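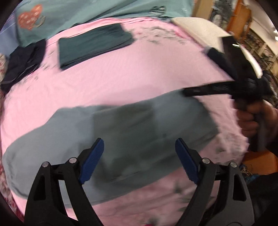 2021-09-02
Hand gripper pair, left and right. Service, pad change, recheck of opening and camera.

Reason for opening it up: left unit started reporting a closed position when it was still short of closed. First noted in June as an occasional thing on thin cloth, written off then as the operator not squeezing fully. It is now on every cycle. Right unit reads correctly and was used as the reference for everything below.

State on arrival at the bench. Left trigger return slow. Finger frames intact, no cracks at the pivot holes. Lint packed in behind both finger bases, mostly gray, plus one long thread wound on the inner pivot pin. Ribs on the blue pads polished flat near the tips, full height toward the base. Right unit had less lint and the same wear pattern on the pads, a little less advanced.

Work, left unit.

Pulled the battery lead first, then the strap, then the fingers. Cut the thread with a blade and drew it out with tweezers. Do not pull it from the free end. It tightens under the washer and takes the washer edge with it.

Pins cleaned with alcohol on a lint-free wipe. No oil put back. The old note in the Stakitz binder says a drop of light oil on each pin, and I have crossed that out. Oil on the pins holds fluff and also ends up on the cloth.

Washer on the inner pin was cupped. Replaced from the drawer. Finger play at the tip is now the same as on the right unit as far as I can feel by hand. Did not set up the indicator.

New pads on both fingers, Lirken ribbed, blue, same hardness as before. Old adhesive comes off with a plastic scraper and patience. Solvent clouds the black plastic, there is a dull spot on the left finger from last time. Pressed each pad in the small vise with card on both sides and left it clamped over lunch.

Pad alignment: ribs should mesh at full close. On the first fit they met crest to crest, which leaves a gap and lets a single layer of thin jersey slide out. Lifted one pad before the glue had gone off and moved it half a rib toward the tip. Meshes now.

Position sensor. Connector was seated but the cable had been bent hard against the housing and the sheath had whitened. Rerouted it outside the screw post, with a loop of slack. Closed reading after that was still off, so the fault was mostly the magnet carrier, which had turned on its shaft. Set screw loose. Cleaned the thread, low-strength threadlocker, retightened at full close with the fingers held by a rubber band. Closed count now 715, steady through 3 open and close cycles, and back to the same value after a knock on the bench. Saved it to the unit file. Old value overwritten, copy kept in the Trekar folder under the June export.

Right unit.

Cleaned only, plus pads. Sensor not touched. Magnet set screw checked with the key, tight. Trigger spring is the original and starting to feel soft, ordered 2 so both units can be done together.

Camera on both: wiped the lens, checked the mount screws. The left mount had a quarter turn in it. After tightening, the fingertips sit a little lower in the view than before. Redid the fingertip marker check and it passes, so no full recalibration. If anyone moves the mount again it needs the full one.

Function test, cloth.

Shirt and mixed dark garments, flat lift, edge pinch, then a fold. Both units pick up a single layer at the hem. Left unit drops nothing at slow speed. With a fast drag the cloth slips on the new pads until they have been used a bit, same as last pad change. Image goes soft on quick wrist turns. Exposure is still on auto and runs long in the evening with only the room light. Fixed exposure would help, but then the black garments lose all their folds. Left on auto for now, wants a proper comparison with the extra lamp.

Strap on the right unit has stretched and the handle rolls in the hand with the arm extended. Took it in by one hole, which is the last hole.

Parts used: pads, both units. Washer, left inner pin. Threadlocker. The Ó Dubhghaill order is still short the spare sensor cables, chase it.

Interval. Lint check has been left until something goes wrong. I have put it on the charging sheet: look behind the finger bases each time the battery comes off, tweezers are on the hook by the charger. Pads to be changed when the tip ribs are half gone, both fingers of a unit at the same time, never one alone.

Open:
- trigger springs, both units, when they come in
- new strap, right
- sensor cable, left, replace when stock arrives, sheath is whitened but not split
- exposure comparison, dark cloth, with and without lamp
- recheck left closed count after 3 full sessions, write it here under this entry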